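The long afternoon of the plates

By twenty to four on a July afternoon the kettle has been on twice, the curtains are drawn back to let in the green light from outside, and Ilse Van Leeuwen is still handling crockery. She has been at it, on and off, since lunch. The job sounds like nothing at all when she describes it over the telephone: take hold of a dish with a pair of grippers, one in each hand, move it, let it go, start again. It took me a good while in her company to see how much there is in it.

The dishes are for a learning system called Tedach, which a small firm named Tida is building in Stundham. Tedach is meant, one day, to clear a table and put things away. Before it can try, it needs to be shown, and shown, and shown again, by people who have been clearing tables all their lives and have never had to think about how they do it. 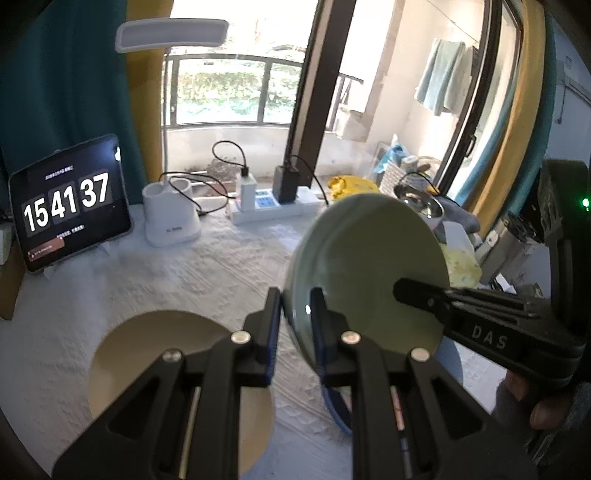

A plate held by its rim, with the tablet clock keeping time behind it.

The target for the crockery set is 3000 examples. When I arrived the tally stood at 2972, and Ilse was rather hoping I would talk less than I do. Each example is one short piece of handling from start to finish, and a fumble doesn't spoil it -- she is quite firm on this. If a plate slips and she catches it again, the catch stays in, and the people at Tida are glad of it. A learner that has only ever seen tidy work has no idea what to do when a rim starts to slide.

She works in homes, with ordinary tables and ordinary clutter, and the firm likes it that way. Chargers, bags, cloths and cables all stay where the household left them. In the early months everything was done on a bare bench in Stundham, under the same lamp, and Tedach became very good indeed at that bench. Then somebody tried it on a kitchen table with a patterned cloth and it went to pieces. Since then the rule has been a new room every couple of days, with the light left as it comes.

Bowls, Ilse told me, are harder than plates. A plate gives you an edge and that is more or less that, but with a bowl you have to decide how deep to go, how far to tip it, and whether you mean to lift or only to turn. She let me have a go with the grippers (they are heavier on the wrist than you'd think) and I managed 2 tries that she was willing to keep out of 8, and I suspect her of kindness over one of them.

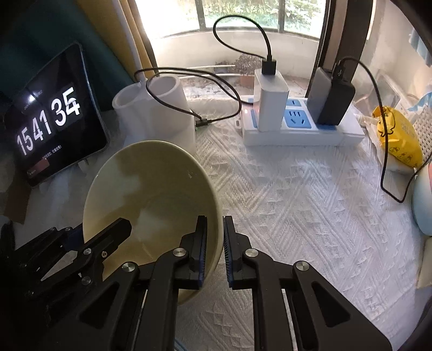

Gallardo, reading a draft of this piece, thought I had been too easy on the whole business. Three thousand goes at the crockery is all very well, ran the note that came back, but if the same pair of hands does every one of them, the machine learns one woman's habits and calls it housework. Where are the left-handers, and the people with stiff fingers?

I put this to Ilse, who agreed with nearly all of it. Tida has been asking for more people since the spring, she said, and two of her neighbours have had a trial afternoon each. One of them picks up everything from the far side, which Ilse finds maddening to watch and the firm thinks is marvellous. Cutlery comes next, once the crockery is finished, and she is not looking forward to the teaspoons.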